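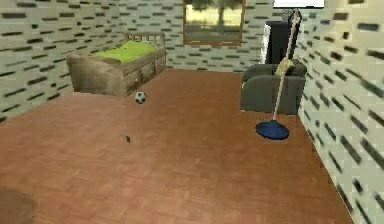 Pre-purchase safety checklist: floor-tidying robot, simulated bedroom
Prodmont equipment plan, March
Completed by: Somkiat Sangkhawat

1. Open floor between bed and armchair
Acceptable. The supplier's turning space can be met without moving furniture.

2. Loose items on floor
Comment: football close to the bed drawers, and a much smaller dark object further out. The Skosance quotation covers the ball only. A price for small-item pick-up is to be obtained before approval.

3. Leaning or unstable items
Action required. The mop stands across the front of the armchair with its head on the floor. A knock to the handle should be added to the test list – the base price includes no tip detection.

4. Under-bed drawers
Comment: drawer fronts face the open floor. Bidders must state how the unit responds to a drawer left open.

5. Floor colour and shadow
Comment: darker patch on the wood-grain floor. Ask Kaewmanee whether its drop sensors would read this as an edge.

6. Budget
Two units requested, with two spare grippers. Four hours of simulator time to be charged to the Milano cost line.

7. Decision
Deferred. Items 2 and 3 remain open. No deposit is to be paid until both suppliers have replied in writing.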